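Subject: Re: [gripper-build] finger slop and cloth slipping out at the tips
From: Impi Mäkelä
To: gripper-build list

Replying inline to two of the three points. The third needs its own thread. 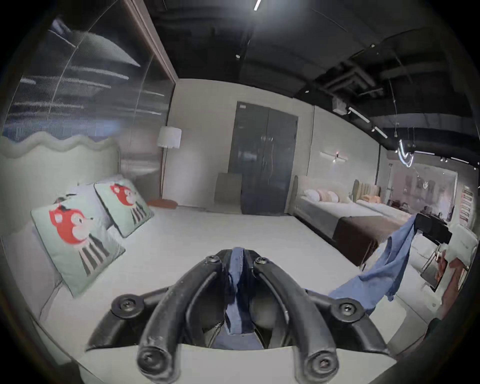
The Clisero fingers have now been through 24 sessions on the hand-held unit, and I have enough numbers to answer the slop question from earlier in April. Quoting the relevant part so that people on digest can follow:

> I printed both fingers from the Clisero files at the default
> settings and assembled them with the screws in the parts list.
> With the trigger fully closed I can still wiggle each fingertip
> sideways by a couple of millimeters. Hard objects are fine.
> Folded cloth is not: it holds for a moment, then walks out
> toward the open side.
>
> Three questions. Is the sideways play in the pivots or in the
> print? Would rubber pads fix the slipping, or only hide it? And
> is anybody logging finger position well enough to tell an empty
> close from a close on one layer of fabric?
>
> I do not want to reprint the whole linkage if a washer fixes it.

On the play. It is in the pivots. The holes in the published files are drawn at nominal screw diameter plus clearance, and most of our printers then leave the inner wall slightly ragged. The first few hundred cycles wear the ragged part away and you end up with more clearance than was drawn. I measured mine at the base pivot on both fingers, new and again after 1,318 cycles on the bench jig, and the hole had opened by 0.2 mm on the loaded side only. It is now an oval. At the length of these fingers, 0.2 mm at the base is easily enough to give you what you feel at the tip.

A washer helps but does not fix it. A washer takes up axial play, meaning the finger sliding along the screw. What you have is mostly the finger tilting on the screw, and for that you need either a longer bearing surface or a tighter hole. My procedure:

1. Print the finger with the pivot holes 0.3 mm undersize. There is a parameter for it in the source file, named pivot_fit. Ignore the exported meshes.
2. Ream by hand. Do not use a drill in a power driver, it grabs and melts the wall.
3. Press in a plain brass sleeve. The sleeve should stand very slightly proud on both faces, so the screw clamps the sleeve and the finger turns around it.
4. Tighten until the sleeve is clamped, then check that the finger still falls open under its own weight with the trigger linkage disconnected.
5. Thread locker on the screw, medium strength, one small drop. Keep it off the plastic. One of mine crazed overnight and split along a layer line.

If the finger does not fall open at step 4, the sleeve is too short and you are clamping plastic. Shim it or cut a new one. Backing the screw off a quarter turn works for a day.

You do not need to reprint the whole linkage. The two fingers and the base plate are enough. The trigger side sees much less load and mine is still on the original parts.

On the pads. I tried bare plastic, thin silicone sheet, and the textured rubber Moreira posted the cutting template for. All were tested on the same denim, because it is heavy, it has a seam to catch on, and it pulls sideways as soon as the rest of the piece starts to slide off whatever it is lying on. That sideways pull is what your cloth is doing when it walks out.

Results, 50 closes each, pinch near an edge, lift, hold for ten seconds:

Bare plastic, original pivots: 29 held
Bare plastic, sleeved pivots: 41 held
Silicone sheet, original pivots: 38 held
Silicone sheet, sleeved pivots: 49 held
Textured rubber, sleeved pivots: 47 held

I did not run textured rubber on the original pivots. By then I had taken them apart and was not going to put them back.

So pads on loose pivots do slightly worse than sleeves on bare plastic, and you want both. The difference between the silicone and the textured rubber is too small to mean anything at this sample size. The silicone is easier to cut and it peels at the corner sooner. Use contact adhesive on a scuffed surface and wrap the sheet over the end of the tip, about 5 mm onto the back face. If the edge of the sheet ends on the gripping face it will lift the first time it meets a seam.

Thin fabrics behave differently. A cotton pillowcase held every time with every combination above, including bare plastic on worn pivots, and told me nothing. If you want a test that discriminates, use something heavy and let most of it hang or drag.

Two things I got wrong along the way, for the archive.

First, I shortened the return spring because I assumed more opening force would center the fingers. It made the trigger tiring and changed nothing measurable at the tips. The stock spring is back in.

Second, I ran the pinch tests on a bare tabletop for a week before trying them on a mattress. On a hard top the tips stop against the surface and square themselves up, which hides the tilt. On a soft one they sink in, one slightly ahead of the other, and the cloth gets picked up at an angle. Failures on the soft surface went up by nearly half with the original pivots. The figures above are all from the soft surface. If you are tuning on a bench, put a piece of foam under the cloth or you will sign off on a gripper that only works on benches.

On cycle life, the jig is now set to run 1,000 closes unattended and then stop for inspection. It is the old Undgate cam board with a different motor bracket, nothing clever. Drawings are in the shared folder under jig, and the bracket file there is the current one. The one attached to my earlier mail has the slot on the wrong side, please delete it.

Sleeved fingers after the first unattended run: no change I can measure at the base pivot. The outer joint has a trace of play that was not there before. That joint has no sleeve, only the undersize hole, so I will sleeve it on the next pair and report.

Print settings, as people will ask: four perimeters, finger laid on its side so the layers run along the curve, no supports inside the pivot holes. Printed upright the fingers look cleaner and they snap at the second joint. Black filament from the workshop shelf, brand unknown, the label had gone before I got to it. Print time depends on your machine. Mine fits both fingers on one plate.

On the logging question I will only say that the encoder on the Brolis board has the resolution but the mounting does not have the stiffness. One layer of denim reads clearly different from an empty close. One layer of pillowcase is inside the noise, and flexing the handle by hand moves the reading by more than the cloth does. It needs a stiffer mount before anyone writes code for it. I will start a separate thread with the plots once I have relabeled the axes.

If you do the sleeves, please send back the hole diameter before and after, which printer, and how many cycles you have on it. Calipers are good enough. I would like figures from at least one machine that is not mine before pivot_fit gets a new default.

Impi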